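Startseite > Blog > Garten & Alltag

Das Beet im Februar planen
3. Februar 2026 -- von Pirmin Leitner

Jedes Jahr nehme ich mir vor, erst im Frühling ans Gemüse zu denken, und jedes Jahr sitze ich dann doch schon im Winter mit einer Kanne Tee über den Samentütchen und freue mich wie ein Kind! Unser Garten in Bakarach ist ja nicht groß, rund 70 Quadratmeter, aber was da alles hineinsoll -- Mangold, Pastinaken, die gelben Buschbohnen und natürlich wieder viel zu viele Tomaten.

Letztes Jahr habe ich einfach drauflosgepflanzt, und im Mai stand der Kürbis mitten in den Zwiebeln. Kastriot Ivanov aus dem Nachbargarten hat mir dann geraten, in Quadraten zu denken: pro Feld eine Sorte, und im nächsten Jahr rückt alles ein Feld weiter. Seitdem zeichne ich mir Pläne (mit Bleistift, ich radiere sehr viel) und schreibe in jedes Kästchen, was hineinkommt. Die Starkzehrer bekommen Kompost, die Bohnen dürfen dahin, wo vorher der Kohl stand.

Ein Raster aus blauem Klebeband, die Felder nicht ganz gleichmäßig:

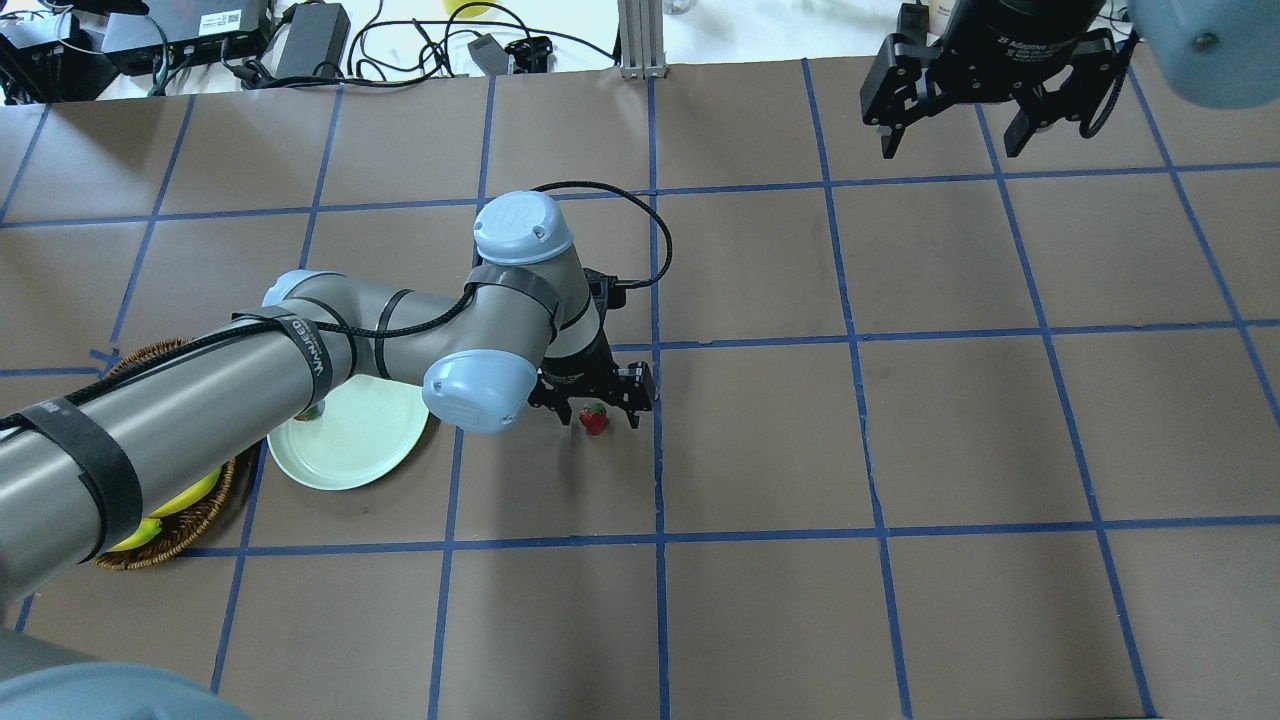
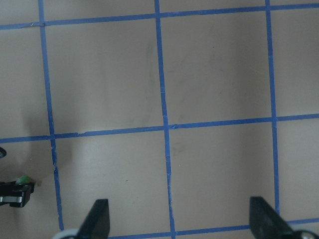 Was ich schon aussäe

Paprika und Chili kommen diese Woche auf die Fensterbank, die brauchen einfach ewig. Mit den Tomaten warte ich noch ein bisschen, auch wenn es mir schwerfällt.

Kontakt | © Pirmin Leitner | Nach oben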